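Print this page
E-mail this page

GRIPPER COMPARISON — PRE-RUN INSPECTION CHECKLIST, WITH COMMENTS
Cell 3, two-arm table. Cluketti fingers against Tenell fingers.
Checked in January, before the morning block.

Please go through the items in order and write something next to each one, even if it's only "fine." I have read back through a lot of old sheets with nothing but check marks on them, and when a finger comes loose a month later they're no help at all.

1. Emergency stop reachable from the operator's chair — OK
Pressed it with both arms holding position and both dropped out as they should. The chair has a way of migrating toward the window over the course of a day, so please pull it back in before you start!

2. Arm bases tight on the rail — OK, with a note
The left one took a small extra turn on one screw. I've put a paint line across the head so the next person can see at a glance if it has moved.

3. Cables clear through full reach — NEEDS WATCHING
I ran each arm slowly to its corners and nothing snagged, but I'd like a little less slack on both sides. The loops are lovely for the connectors and not so lovely when an arm folds back on itself. If you shorten anything, do the slow corner run over again from the start.

4. Finger pads, Cluketti set — OK
No nicks, no shine on the contact faces. Wiped down and left to dry before power went on.

5. Finger pads, Tenell set — REPLACE SOON
One pad is lifting slightly at the tip. It's good for this block and I wouldn't take it much further. Spares are in the Drultance drawer, under the hex keys, in the bag marked 2093.

6. Grip force limit — OK
Left at the lower setting for all the produce work. Somebody will want to raise it the first time an onion gets away from them (I certainly did), but the two sets can only be compared if the limit stays put for the whole block.

7. Wrist camera brackets — OK
Snug by hand, lens wiped. Check the view with something actually held in the fingers, as a bracket that looks perfectly straight on an open gripper can still hide the tip of whatever you pick up.

8. Table and baskets — OK
Baskets on the walls don't rattle when the arms move. Keep plastic bags flat and away from the pick area if the task doesn't call for them.

9. Trial grasps, round and long items — DONE
Up to 14 lifts per item, same basket, same start pose.
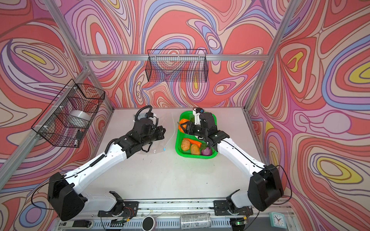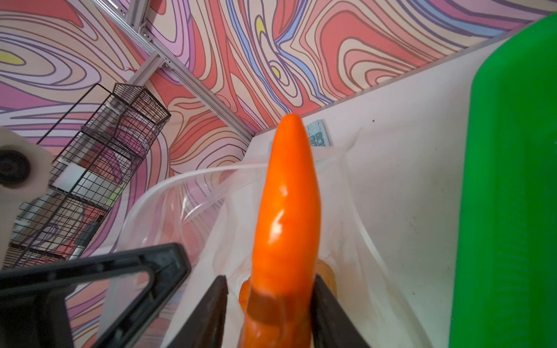
Long items are where I'd ask you to slow down. A low grip leaves a good deal of length above the fingers, and any wobble at the wrist gets bigger by the time it reaches the tip. Score it as a hold only if it stays put for 5 seconds with the arm still, and write down which set was on, please, every single time. I lost most of an afternoon once to a column that just said "good."

10. Controller log running — OK
The Tesfamariam controller starts a new log whenever the limit is changed, so one block should give you one log. If you find two, have a look at item 6 again and note it on the sheet.

11. Power-down — TO BE FILLED IN AT END OF BLOCK
Open the grippers first, empty hands, arms to rest, then power. Feel the servo housings with the back of your hand and write warm or hot. The left wrist ran warmer than I liked last time, and I'd be glad of a few more entries before we decide whether that's the fingers or the arm.

Open items carried forward: pad on the Tenell set, cable slack on both arms, and a proper label for the spares drawer — the masking tape has given up.

Print this page
E-mail this page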